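Wellora

Wellora is a comparison website for household services, covering plumbers, cleaners, removal firms and similar trades. It was founded by Hayley Dunmore and Kazuhiro Uchida, who had worked together at the directory publisher Kernitz.

History

The company began as a spreadsheet of local tradespeople that Dunmore shared with neighbours. Uchida wrote the first public version of the site, which opened in July with 270 listings in a single city. A seed round led by the investment firm Moodley followed, and the number of staff grew from two to around 400 over the next several years. Yae Noguchi replaced Dunmore as chief executive when the latter moved to the board.

Wellora later bought Ultov, a booking tool developed by Hòa Trình, and merged it into the main site. Ultov's separate mobile app was withdrawn after the merger.

Service

Users enter a postcode and the type of job, and receive a list of firms sorted by price, distance or customer rating. Searching is free. Firms pay a monthly fee to appear, and a further charge for each booking made through the site. Reviews can be left only by customers with a completed booking.

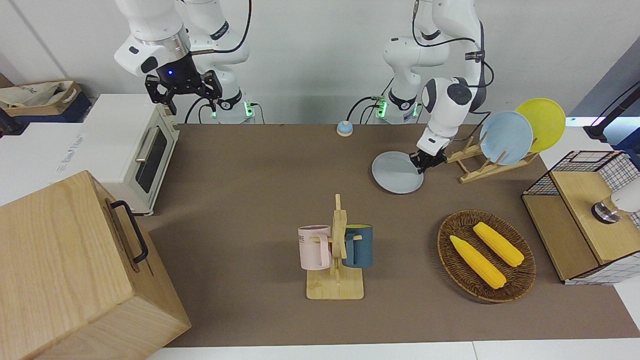 Listings are checked once a year by a team under Syafiqah Hidayat, and firms that fail to renew their insurance papers are removed until they do.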